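Week 4: Do comfort objects work?
Notes by Keegan Doolan

Most parenting books say a favourite soft toy helps a toddler settle. Ask how they know. The Pondari survey is the usual source: 58 families, all volunteers, and the parents did the scoring. Parents who had just bought a toy were asked if it helped. Guess what they said.

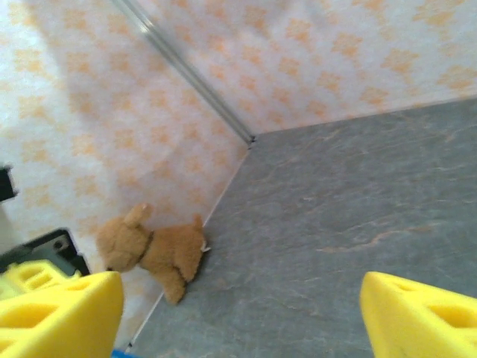
Fig. 2. Soft toy with a dark brown band at the neck.

Cartwright (2000) is a bit better. She had a comparison group, but she dropped eight children who "showed no preference", and those are the ones I'd want to hear about. Attachment may be real. Calmer behaviour is a separate claim and needs its own evidence.

For tutorial: read Cartwright, section 4. Who was left out, and would you have done the same?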